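Equipment plan for next year: what we ask for and what we wait with
12/17/22
By Vlasta Nedeljković

Many members have asked me since May when the money for the arms will be decided, so I write down where we are. The request goes to Idalina Godinho before the holidays. She has told me that she prefers one page with clear numbers over six pages with good reasons, and I have tried to respect this. The good reasons I put here instead.

We have two kinds of spending and in the last plan we mixed them. The first kind is the things that stay: arms, tables, computers. The second kind is the things that get used up: finger pads, servos, cables, screws, filament for the printed parts. Last year we had one line for everything, and when the servos began to fail in spring we paid for them from the money that was meant for a second table. The table was never bought. So this time there are two lines, and the second one is closed to everything else.

For the used-up line I ask for 1482 dollars for the full year. Ruan Coetzee went through our old receipts to get this number and I trust it more than any number we had before. The biggest part is servos. The next is pads, because handling fruit wears them faster than handling blocks, and we handle fruit now almost every session. The fruit itself is also in this line. It is a small cost, but it was paid from private pockets until now, and I would like that this stops.
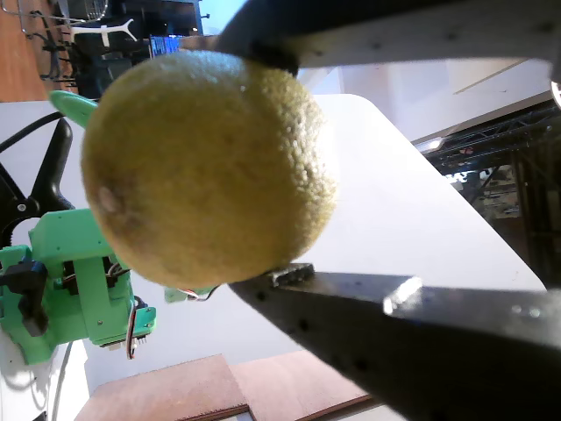
About the grippers there was a longer discussion. Ragnvald Sæther would like to order the ready-made ones from Derketti. I have read the quote two times. They are well made, the delivery is short, and each one costs 300 dollars before shipping. Our printed arms cost us little in material but a lot in evenings, and Ragnvald is right that evenings are also a cost even if they do not appear in a budget. When a printed bracket cracks, one of us must print it again, clean it, drill it and put the servo back, and during this time the arm is standing.

On the other side, we can change a printed part when we want. Jérémie Lacroix has changed the mount 17 times, and most of these changes came from something we learned with soft or round objects. With a closed product we would have to write to the company and wait. My proposal is therefore to buy one Derketti gripper, use it until summer next to our own, and write down for both the hours of repair. After this we will have our own numbers to decide with. If you think one is too few to learn anything, please tell me before the request goes out.

The supplier from Hanitville, where we got the last cables, has raised the minimum order. Ruan is asking if the school in Balora wants to order together with us. If they say yes we pay less shipping and we can share one box of connectors, which is too large for us alone anyway. If they say no, we order one time in the year and need a place to store everything dry. I do not have this place yet.
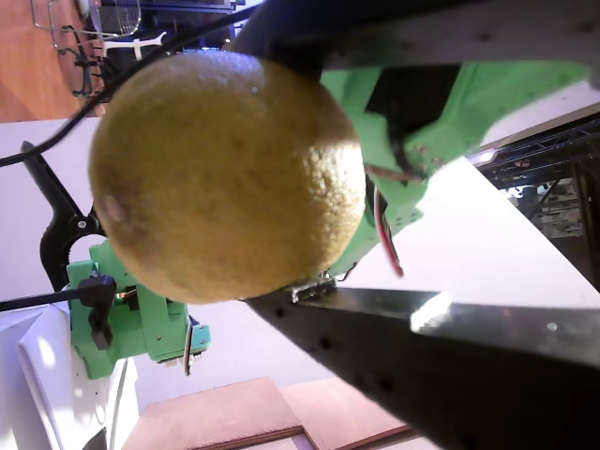

What I have left out of the request on purpose: the new camera, the bigger printer, and the license for the Moriarty planning software. The camera we can borrow. The printer is slow but it prints, and I would feel uncomfortable to ask for a new one in the same year when we ask for a gripper that is not printed. The Moriarty license is paid by seat and by year, and when I asked how many of us would open it every week, I received two answers. We can look at it again when the free trial of the next version comes.

The second table is back on the list, in the first line, right under the gripper. It should be as stiff as possible. I also ask for proper clamps to go with it, since we always take them from one station to give them to another. Please measure your doors if you offer to receive the delivery, the top comes in one piece.

One practical point. From January every purchase over 17 dollars needs a note with it: what it is, for which arm, and which line it comes from. A photo of the receipt without the note will be sent back to you by me, with friendly greetings. I know this is boring, but Ruan needed roughly six evenings to sort the old ones and he should not do it a second time.

Comments on the plan can go under this item or to me directly. Idalina will answer in January, and I will put her answer in the next issue without shortening it.

6 comments
17 shares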